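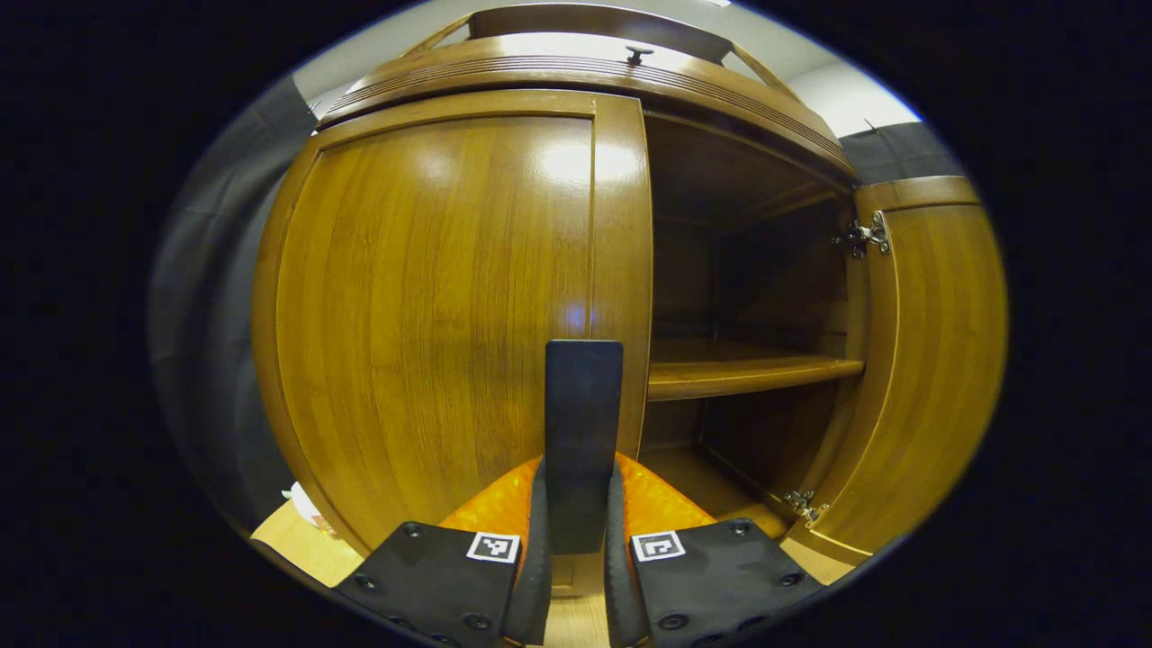
*The cabinet, right-hand side.*

The cabinet was the last thing in the flat at Reltcombe that had not been dealt with. Everything else had a label on it or had gone down in the lift on Thursday night, and she had left the cabinet because it was large and because it was her aunt's, and those were two good reasons to put it off.

The men from Torkov were due at eight. At twenty to seven she opened the right-hand door.

It was empty. She had expected that, as she had emptied it herself in July, one evening after work, with the radio on. All the same she put her hand in and felt along the shelf to the back. Her aunt used to keep the good plates on it and the tablecloths underneath. There had been seven tablecloths, and one of them had never been used. It still had the pin in it from the shop.

The door had always dropped a little when it was opened. Her aunt lifted it with one finger under the bottom edge as she pushed it shut, and she had told everyone who ever went near it to do the same. Visitors were told before they had their coats off. The hinges had been changed once, by a man from downstairs who was paid with a cake, and after that it stopped dropping, but her aunt went on lifting it and so did everyone else.

She lifted it now, closed it, and opened it again.

The list was on the kitchen counter. It had come from the removal firm and ran to four pages, with a line for each item and a box for the condition. The cabinet was item 78. Under condition she was meant to write one of the letters printed at the foot of the page, and she had read these several times. S was for scratched, W was for worn, M was for marked. There was no letter for a thing that was all right.

She left the box blank and made tea in the one cup.

The question was where it would go. Her new place had low ceilings and a staircase that turned twice. She had measured the stairs with a tape and then with a piece of string, and the string had been more hopeful. Her brother did not want it. He said so kindly, and then he said it again when she had not answered. A dealer had come on Monday, looked at the top moulding for some time, and offered her 100 pounds if she could get it down to the street. She had said she would think about it. He had left a card with the name Bălan on it and a telephone number with one digit corrected in pen.

The quote for storage was 114 pounds a month. She had worked out what that came to over the years she was likely to live, which was a silly thing to do at one in the morning, and after that she had gone to bed.

At seven she drank the tea standing up. Then she went back to the cabinet and did what she had not done in July, which was to get down on the floor and look at the underside of the shelf.

She had been six or seven when she wrote on it. She had been put to bed on the sofa during a party, and had got up again and crawled into the bottom half with a pencil, among the tablecloths, and pulled the door nearly to. She remembered the smell of starch and the talk going on outside, all the grown-up voices, and that she had meant to write her name. She had no memory of coming out.

It took her a while to get her head and one shoulder in. The torch on her telephone was too bright and she had to hold it away from her. There was the pencil, quite faint, and it was not her name. It was a row of numbers, 3,804, with the comma in the right place, and a line drawn under it.

She lay and looked at it. She could not think what it had been. It was too large for an age and too short for a telephone number. She might have been copying something she had heard through the door. It might have been money. It was her own writing, with the four left open at the top as she still made it.

Under the line there was a tick. The tick was in ink, and it leaned the way her aunt's ticks leaned on shopping lists and on the backs of envelopes when the gas was paid.

Her aunt had never mentioned it. She must have lain on her back in there as well, at whatever age she was then, with a pen, and checked it.

She got out more slowly than she had gone in. One knee of her trousers was grey and she brushed at it. The lorry was early. She heard it reversing in the yard, and then the street door, and two men on the stairs who had not been told the lift was mended.

"Just the wardrobe left, is it?" said the first one.

"It's a cabinet," she said.

He walked up to it and put his palm flat on the closed door, as if it were a horse. He asked whether it was for the store or for the other address.

"The other address."

"It says here your stairs turn."

"Twice," she said. "The top comes off. I think it does."

He looked at the top, and at his colleague, and went to get the blankets. She picked up her pen and found item 78 again. In the box she put a small tick, and then she went over and closed the right-hand door, with one finger underneath.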